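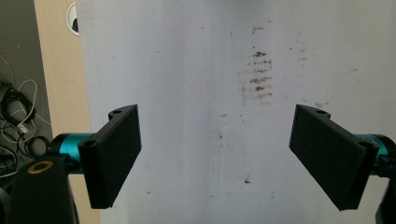
The new Llinos Owen documentary on Kestora runs 80 minutes, and she cries in the first three. I don't doubt the tears. I do doubt nearly everything that has been built around them, starting with the idea that a film co-produced by the star's own company is the place where we finally get her side of the story.

We have had her side of the story. Her lawyers filed it. Anyone can go read it at the courthouse or pay a small fee and read it at home, and it's more interesting than the film. The fans who sued after the Flakadano tour fell apart said they were sold backstage packages for shows that had no backstage packages. Owen's answer, on paper, was that she had licensed her name and had no hand in selling anything. That may be true. A judge never ruled on it. The case settled in March, the terms are sealed, and neither side admitted a thing.

Now watch how that gets handled on screen. "When I was cleared," Owen says, looking out of a car window. The interviewer, who I assume is paid, lets it go by. She wasn't cleared. She wasn't found liable, either. A settlement is two parties agreeing to stop, and people settle good cases and bad ones for all kinds of reasons, including being tired. But "cleared" is the word, and within a day of the premiere I counted it in 18 headlines before I quit looking. Most of those stories had no reporter's name that I recognized and no sign that anyone had opened the file.

I've covered enough of these to know the order things come in. First there is the silence, on advice of counsel. Then a blurry photo of the star buying groceries. Then a magazine profile in which the lawsuit is called "a difficult chapter" and the writer notices how small she looks in a big sweater. The documentary comes after that, and a product comes after the documentary. Owen's is a perfume called Zodora. It went on sale the same week. Skyrme, the firm handling her publicity, told me the timing was a coincidence, and then asked if I wanted a sample.

People I like have told me I'm being hard on her. She was 27 when the tour was booked. She had managers, and the managers had lawyers, and it's possible she signed whatever was put in front of her. Fine. I'd find that easier to accept if the film named one of those managers. It doesn't. It blames "the industry," a party that can't be served with papers.
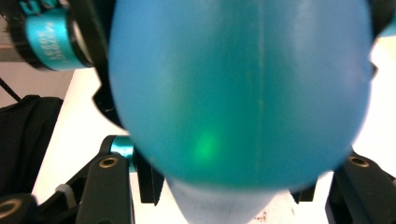 What bothers me most is how little of the public record makes it into a movie that sells itself as the full record. There is no page of the complaint on screen, no ticket, no email, no dollar amount. The fans get one shot of a crowd from behind. Everything is close up and soft and you come away with a strong impression and hardly any facts. It's a lot like that big blue shape just above, which could be a balloon, all rounded sides and gentle color, with a thin pale line running down it that you might take for a seam if it would only come into focus. I spent most of the second half looking for the seam. I think it's at the part where she talks about the night of the canceled show, when the story jumps from the dressing room to the airport and leaves out whatever was said to the people waiting at the doors.

Defenders of these films say that nobody is forced to believe them, and that a star has as much right to make a case for herself as anyone else. Sure she does. So does a car dealer. We just don't usually review the car dealer's commercial as journalism, and we don't ask him to come on the morning shows and talk about healing.

The streaming services could fix some of this cheaply. Put the producer credit at the front, where viewers will see it, and say in plain words when the subject had approval over the final cut. I asked Kestora whether Owen did. I was told the film was "made in close partnership with Llinos," and I'm going to go ahead and take that as a yes.

I'd also like entertainment desks, including the ones I've worked for, to stop treating the end of a lawsuit as a verdict. It takes one sentence. "The case was settled on undisclosed terms and no finding was made." It's dull, it doesn't flatter either side, and it would have been accurate in every one of those stories.

As for whether the fans got their money back, I can't tell you. I wrote to two of them. One didn't answer, and the other said she'd signed something and would rather not talk about it, but that she had heard there was a movie.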